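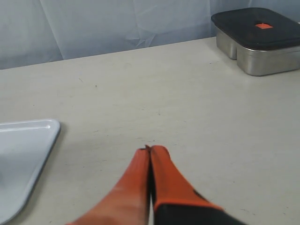
## Can a robot arm clear a table yet? Lunch boxes, bottles, trays, that kind of thing

**Larasati Santoso** · posted January 8, 2022 in *Home & Workshop Help*

My mom turned 80-something last year (she won't let me say which something) and her hands are getting bad. Lids, bottles, carrying a tray from the table to the sink, all of it is turning into a production. My brother keeps sending me clips of robot arms folding towels and pouring coffee and saying we should just get her one of those. He's serious! He has a spreadsheet.

I run the packing side of a small tea shop in Pulamport, so I also have a selfish reason for asking. We have one long table where everybody eats lunch and then everybody packs orders, and between those two things somebody has to put the food containers away, toss the bottles and stack the trays. Every single day. It's a 13 minute job and I hate it more than any other part of my week.

So what I want to know is pretty simple. Could a person who is handy but not an engineer get an arm with a two-finger gripper to do any of this today? I don't mean in a lab with six grad students standing by. I mean plug it in, show it the bottle, bottle goes in the tray. I've read a bunch of the product pages and they're all video and no detail, and the forums go the other way and lose me by the second line.

Budget is whatever my brother's spreadsheet says, so let's pretend money is a separate fight.

---

**mosoti_mike**

Oh boy, I have opinions on this one. I've been messing with a small arm in my garage in Bindolham since last June, and table clearing is pretty much all I've tried to teach it, because I figured it'd be the easy one (ha).

Short version: a bottle, yes, mostly. A tray, sort of. A lunch box with a lid, not the way you're picturing it.

Bottles are nice because they stand up and they're narrow, and if you come in from the side with the fingers open wide enough you have a decent shot. Drink bottles are also clear plastic though, and that messes with a lot of cameras. The label and the cap are what the camera gets a good look at, and the clear part in between is kind of a guess. I always aim for the label. It gives you a better grip too, at least with soft fingers.

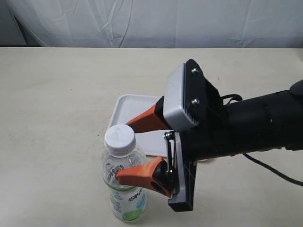

*Lower finger at the label, upper finger still out over the tray.*

Approach is everything with these. If one finger gets to the bottle way before the other one does, you're pushing it, and a light bottle will walk across the table or just go over. My rule now is to get both fingers on either side first, stop, look, then close. It's slow. It's painfully slow, you will stand there wanting to reach in and do it yourself, and my daughter did exactly that and got a stern talk about keeping her hands out of there while the thing is powered.

I kept a tally for one weekend. 41 tries at picking up a bottle and putting it in a tray, and 18 of those ended with the bottle standing up where I wanted it. A few more ended with it lying in the tray, which my wife says counts and I say doesn't. Everything else was knocked over or missed or I hit the stop button because I got nervous.

Full bottles vs. empty ones is a whole other thing, by the way. Half full is worse than either one because the water moves. Start with empties with the caps on. And for your mom I'd worry about that a lot, because you can't ask her to sort her bottles for the robot's convenience.

---

**plekent_shopfloor**

Mike covered the bottle. I come at it from the factory side (I worked a packaging line in Plekent for a long time, and part of my job was babysitting the pick cells), so I'll do the boring stuff.

The arm is the easy part to buy. What eats your time is everything that changes from one day to the next: where the tray is, what kind of light you've got, whether somebody put the bottle in front of the tray or half behind it. On the line we got around that by not letting anything change. Parts came in on the same fixture facing the same way, and if they didn't, the cell stopped and a light came on and I walked over. You can do a version of that on your lunch table. Tape some outlines down. Tray always goes in this outline, bottles always go in that one, and now your arm has a much easier job. Of course by then your people have already tidied up half the table for it, so go ahead and laugh. 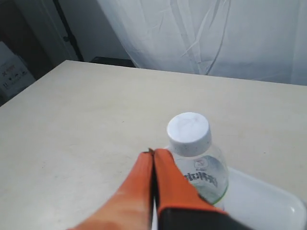 Trays are a pain because they're flat and wide and the rim is about all you can get hold of. A shallow tray sits so close to the tabletop that there isn't much room to get a finger under, and if you pinch the rim from one side and lift, the far end droops and whatever is in it slides off. Two arms can do it. One arm can drag it, and dragging is honest work! Plenty of real cells push things around all day and never lift anything. If your sink or your shelf is level with the table, drag the tray and be happy.

Lidded containers I'd leave alone for now. Moving a closed one is fine if your gripper opens wide enough, but metal is slick and a full one is heavier than people guess. Opening it is two jobs at once, hold the bottom still and work the lid, and that's a two-arm problem again. I'm sure there's a demo out there of somebody doing it. Ask how many takes.

One more thing on the vision side, since Larasati asked for detail. Put something plain behind your table. A bedsheet is fine. Busy backgrounds gave us more trouble than bad light ever did, and light gave us plenty. A pale table against a pale sheet works OK as long as what you're picking up isn't pale too, so watch out for white trays.
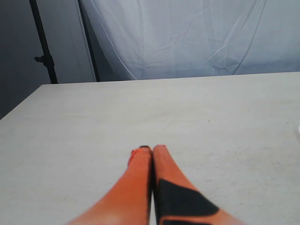 Then before you put one single object out, run the arm over the table with the fingers closed and make sure it goes where you think it goes. Do the corners. Do it slow. We'd do 4 passes on a cell after any move, even if all we'd done was shift it over to sweep under it, and more than once the third pass caught something the first two hadn't. Keep the speed turned down for the first week and have the stop button on your side of the table, within reach, with no cord you could trip on getting to it.

For your shop, I'd say go ahead if you'd enjoy it as a hobby. You won't get your 13 minutes back any time soon. For your mom, a jar opener that mounts under the cabinet and a little rolling cart will do more for her this year than any arm would, and the cart takes the tray problem away completely.

---

**teacup_nan**

I don't know anything about robots but my sister got the rolling cart and loves it. Get one with brakes on the wheels. The first one she had would wander off when she leaned on it.

---

**Larasati Santoso**

Thank you all, this is so much more useful than the product pages! I'm ordering a cart with brakes tonight for my mom. And Mike, I showed my brother your 18 out of 41 and he said "that's almost half," so he's still building the spreadsheet. I might let him set one up at the end of our packing table with empties only and tape outlines, and I'll come back and post if it ever gets a bottle into the tray. Does the tape color matter for the camera? All I have is white and brown packing tape.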